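Über uns

Pruvura ist ein Betrieb für Büroausstattung und Möbelinstandsetzung. Wir liefern, montieren, warten und reparieren Schreibtische, Rollcontainer, Schränke und Sitzmöbel für Verwaltungen, Praxen, Schulen und kleinere Unternehmen. Neuware macht den kleineren Teil unserer Arbeit aus. Die meisten Aufträge betreffen Möbel, die schon da sind und weiter benutzt werden sollen.

Wie der Betrieb entstanden ist

Gegründet wurde Pruvura von Cuiping Cheng und Yoshinori Hirose. Cheng hatte vorher im Einkauf eines Möbelhändlers gearbeitet, Hirose ist gelernter Tischler und war lange als Monteur unterwegs. Beide kannten das gleiche Problem von verschiedenen Seiten: Ein Schreibtisch wird ausgetauscht, obwohl nur eine Auszugsschiene verbogen ist oder ein Schloss klemmt. Die Ersatzteile gab es oft noch, aber kein Händler wollte sie einzeln bestellen, und kaum ein Monteur wollte für eine einzelne Schublade anfahren.

Angefangen haben wir im Dezember mit einem gemieteten Lagerraum und einem Kombi. Der erste größere Auftrag kam von der Firma Geddale, die beim Umzug ihre alten Arbeitsplätze mitnehmen wollte. Wir haben dort 60 Schreibtische zerlegt, am neuen Standort wieder aufgebaut und die beschädigten Beschläge ersetzt. Geddale ist bis heute unser Kunde.

Was wir machen

Der Schwerpunkt liegt auf der Instandsetzung vor Ort. Dazu gehören das Nachstellen und Tauschen von Schubladenführungen, neue Schließzylinder samt Schlüsseln, der Austausch von Gasfedern und Rollen an Bürostühlen und das Ausrichten von Schranktüren. Höhenverstellbare Tische prüfen wir auf Wunsch einmal im Jahr und stellen darüber einen Prüfbericht aus.

Wenn etwas nicht vor Ort zu machen ist, nehmen wir das Möbelstück mit in die Werkstatt. Für die Dauer der Reparatur stellen wir ein Leihmöbel. Furnierschäden, ausgebrochene Kanten und gerissene Polster bearbeiten wir ausschließlich in der Werkstatt.
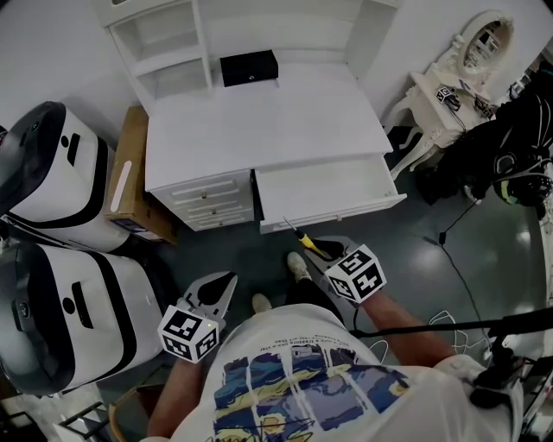
Mit dem Schraubendreher an der offenen Schublade

Außerdem übernehmen wir Umzüge innerhalb eines Gebäudes, also den Abbau, den Transport über die Etagen und den Aufbau nach Stellplan. Für Umzüge über größere Strecken arbeiten wir mit der Spedition Yagi zusammen. Den Auf- und Abbau machen auch dann unsere eigenen Leute.

Ersatzteile

In unserem Teilelager liegen derzeit 2253 verschiedene Artikel, vom Bodenträger bis zum kompletten Tischgestell. Ein großer Teil stammt aus Rückbauten. Wird ein Möbelprogramm nicht mehr hergestellt, ist das häufig der einzige Weg, noch an passende Schienen oder Griffe zu kommen. Gebrauchte Teile werden geprüft, gereinigt und auf der Rechnung als gebraucht ausgewiesen.

Wer ein bestimmtes Teil sucht, kann uns die Maße und ein Foto schicken. Bei Schubladenauszügen brauchen wir die Einbaulänge, die Einbaubreite und die Lage der Bohrungen. Bei Schlössern reicht in der Regel die Nummer auf dem Zylinder. Eine Antwort gibt es normalerweise am nächsten Werktag.
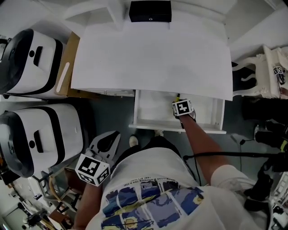

Privatkunden können ebenfalls bei uns bestellen. Reparaturen in Privathaushalten nehmen wir allerdings nur im Stadtgebiet an und nur, wenn das Möbelstück ohne Abbau weiterer Einrichtung zugänglich ist. Küchen und Einbauschränke gehören nicht zu unserem Angebot.

Wartungsverträge

Für Kunden mit größerem Bestand bieten wir die Betreuung unter dem Namen Nulevel an. Der Vertrag umfasst 2 Rundgänge im Jahr. Dabei sehen wir alle erfassten Möbel durch, beheben kleinere Mängel sofort und schreiben für alles Weitere einen Kostenvoranschlag. Im vergangenen Geschäftsjahr haben wir auf diesem Weg rund 581 Reparaturen erledigt. Kleinteile wie Schrauben, Gleiter und Dämpfer sind im Vertragspreis enthalten, Gasfedern und elektrische Antriebe werden gesondert berechnet.

Der Vertrag läuft zwölf Monate und verlängert sich nur, wenn der Kunde ausdrücklich zustimmt.

Team und Ausbildung

Yoshinori Hirose leitet die Werkstatt und plant die Montageeinsätze. Cuiping Cheng ist für Einkauf, Angebote und Buchhaltung zuständig. Wir bilden im Tischlerhandwerk und im Büromanagement aus. Bewerbungen für das kommende Ausbildungsjahr nehmen wir laufend an, ein Praktikum von einer Woche ist vorher möglich und erwünscht.

Kontakt und Öffnungszeiten

Das Büro ist werktags von 8 bis 16 Uhr besetzt. Die Teileausgabe schließt eine Stunde früher. Sperrige Möbel bitte nur nach Anmeldung anliefern, die Rampe im Hof wird auch von den Nachbarbetrieben genutzt.

Stand der Angaben: 02.11.2023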